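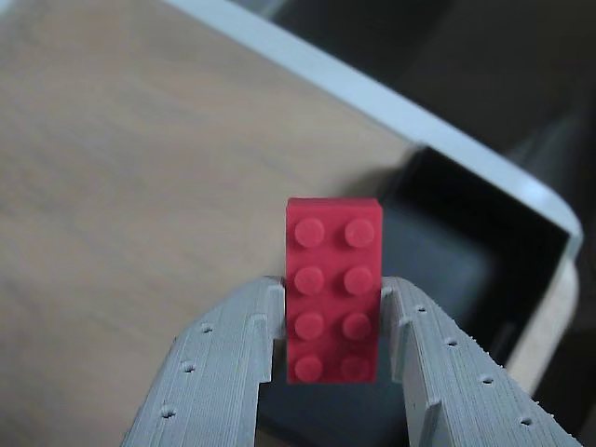
I've been sorting building bricks at my dining table since November, and I finally feel ready to put up a gallery page for them. It all came out of one big tub from the Dradgate flea market, every color jumbled together, with a few marbles and a doll shoe thrown in for free. My plan was to do a quick sort over a weekend (ha!) and get my table back. Instead I got completely hooked, and I now have opinions about plastic that my family would like me to keep to myself. My favorite is still the plain old two-by-four, and if you stand a red one on end like this, with the studs facing you in two columns of four, you get those little highlights along the top of every stud and a soft shadow under each one. I could look at that all day! The red leans a bit toward coral, too, and it has a nice matte look to it.

The red pile

Red was the first color I finished. I ended up with 494 pieces once I'd pulled out the cracked ones, and 67 of those are two-by-fours. I did count twice, and yes, I got a different number the first time.

I keep the two-by-fours in their own drawer now. They used to live with the two-by-threes, but I kept grabbing the wrong one when I was building and it drove me up the wall.

How I sort

Color first, then shape. I know a lot of you do it the other way around, and Soo-ah Seol has written me two very long emails explaining why I'm wrong - she may have a point about the dark gray and the black, which are miserable to tell apart under my kitchen light. But a drawer full of one color makes me so happy that I'm sticking with it.

Anything I can't identify goes in a cookie tin. The cookie tin is getting full.

Washing

Lukewarm water, a squirt of dish soap, an old pillowcase with a knot in it. Swish, rinse, and spread everything out on a towel overnight. Don't use the dryer. I did lose a few windows that way and I'm still sore about it.

For the gunk between the studs I use a soft toothbrush. It's slow going, but it's a great job for when you're on the phone with somebody who likes to talk.

What's next

Yellow! There's a lot less of it, maybe one shoebox, and most of it seems to be roof slopes. After that I want to build the little fire station that Waraporn Panyasiri drew up for me on graph paper. She figures it needs 70 red two-by-fours, so I'm three short, and if you have any spares sitting in a drawer I'd be thrilled to trade. I have white plates, way too many wheels, and a whole bag of tiny green fences.

Leave me a note below if you want to swap, and tell me what color you'd start with.

Page last updated 5/17/18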